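Home | Research | Open Positions | Contact

Call for Participants: Remote Operation of a Simulated Robot Arm

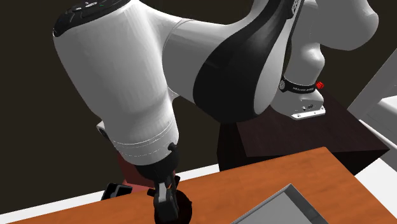

Simulated workstation with the arm reaching down to the tabletop.

The Marikar Laboratory at Tevham invites adults to take part in a study on teaching robots by remote control. Participants will guide a simulated arm through short tabletop tasks using a hand controller. Each session lasts 100 minutes and is held in Room 510. No prior experience is required. Applicants must be 18 or older and able to use both hands comfortably. Recordings will be stored without names. Applications close at the end of January.

Related
Research Assistant, Komden Project
Jokley Controller Study: Results

Contact: Study Office, Room 510
© Marikar Laboratory
Back to top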